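Evaluating the Vaněk Two-Arm Sorting Kit
Final report, Automation Practice II, Hirthorpe
Group members: Hedvika Gajdoš, Igor Halás, Hemant Uniyal

1. What we were asked to do

Kovton sells the Vaněk kit to small workshops that have drawers full of mixed parts and no wish to sort them. The brochure promises "productive work on the first morning." Our assignment was to find out which morning they meant. The kit was on loan to us through February, with a manual that had been translated with great confidence.

We chose two kinds of parts: push-button switches and electrolytic capacitors. The switches are awkward to hold, with a wide cap on top of a narrower body. The capacitors are smooth and roll when they feel like it. Each kind got its own blue bin, on brown paper taped off into squares so that we could put the bins back after bumping the table, a task at which Igor led the group.

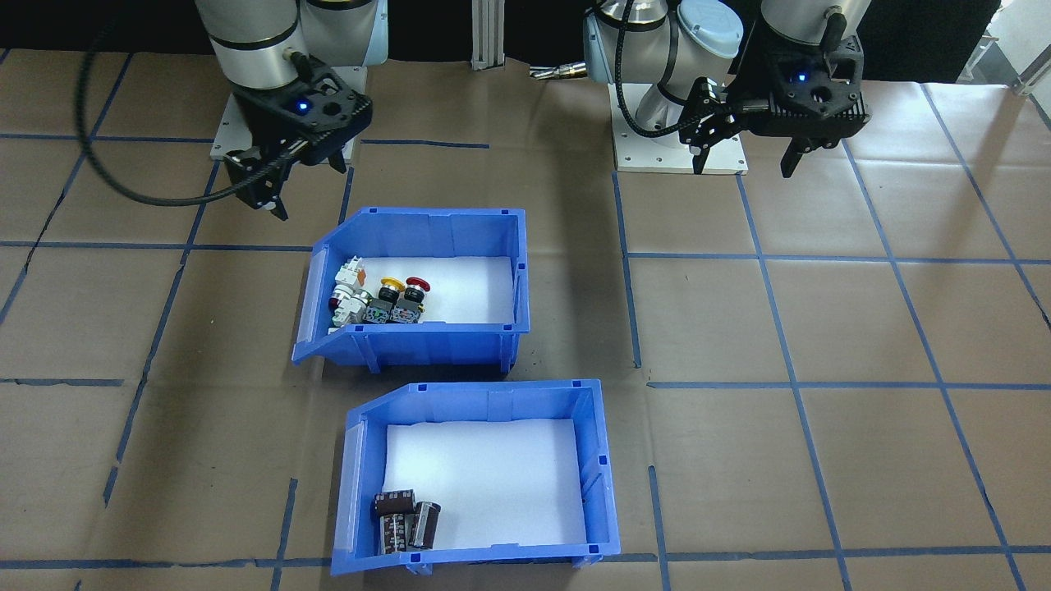 Setup took two afternoons. Most of the first went to the calibration routine, which asks you to confirm each step by pressing a key and then asks if you are sure. Hemant pressed the key 243 times and has requested that the figure appear in this report.

2. Method

We ran 100 picks with switches and 100 with capacitors. A pick counted as good if the gripper lifted one part and set it down in the square we had named. Two parts at once counted as a miss, although Hedvika argued for extra credit. We left the speed at the factory setting, because the manual describes the other settings only as "other."

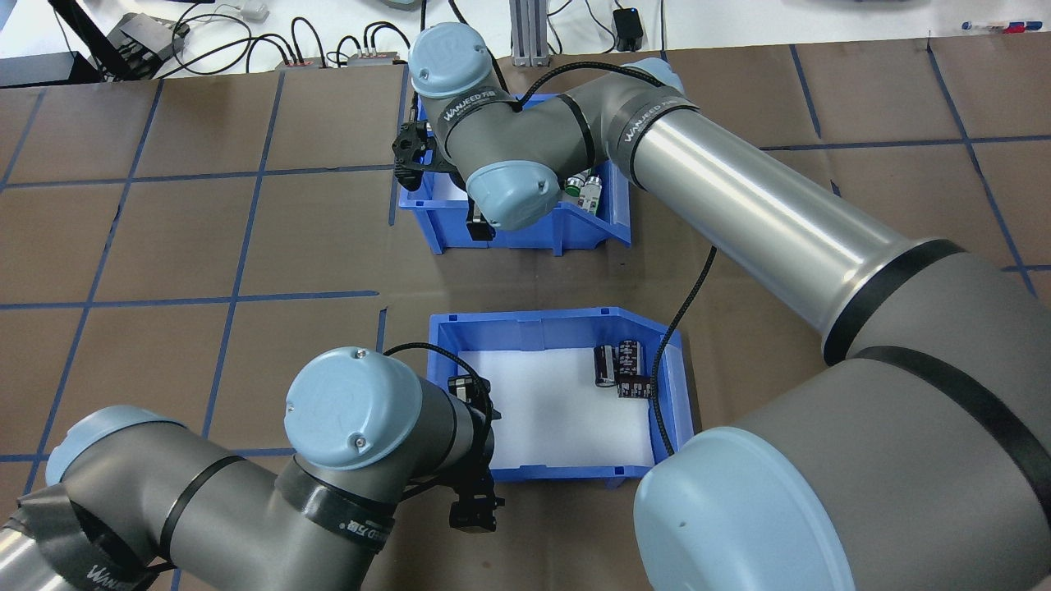 3. Results

Capacitors standing upright were easy. Capacitors on their sides were most of our misses, and the software reported several of these as successes. It appears to believe that closed fingers mean a held part. We closed them on nothing, on purpose, and were congratulated.

Switches went better than we expected as long as the arm took them by the body. Going for the mushroom caps was a coin toss. Parts pushed up against a bin wall had to be nudged out by hand, which we logged as "operator assistance" so it would sound like a feature.

We presented these results at the Urkasbridge open lab, with the kit set up next to our poster.
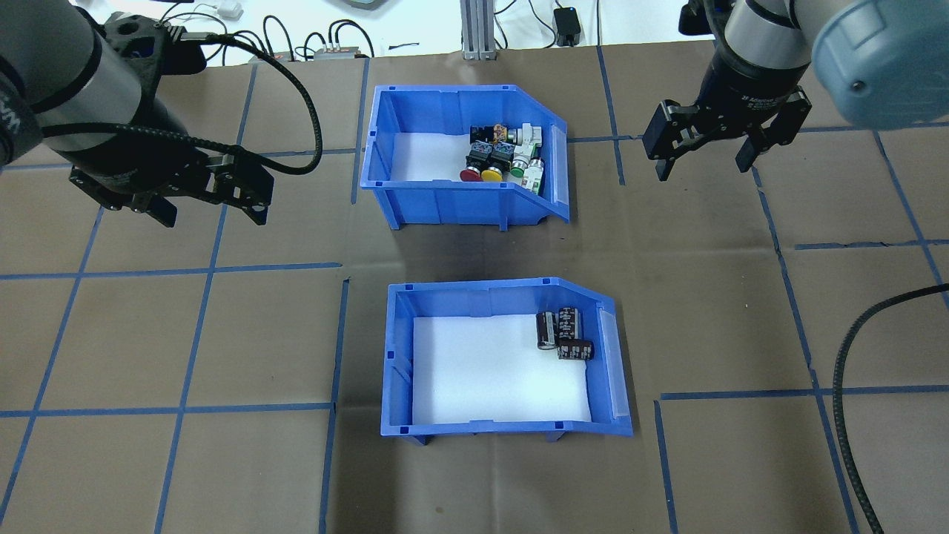

Radoslava Hrnčiar objected that we were being hard on it: her shop would happily put up with a few dropped capacitors if the arms could run through lunch, and she wanted to know how long they went without help. Our longest stretch was 20 minutes. She said that was a short lunch.

4. Recommendation

We would recommend the kit to a teaching lab and hold off on recommending it to a shop. The arms are fine. The grip check needs work, and we have written to Kovton about it. Their reply thanked us for our purchase.

If the course borrows the kit again, the next group should start with the gripper force table in the appendix and skip chapter four of the manual, which is chapter three again.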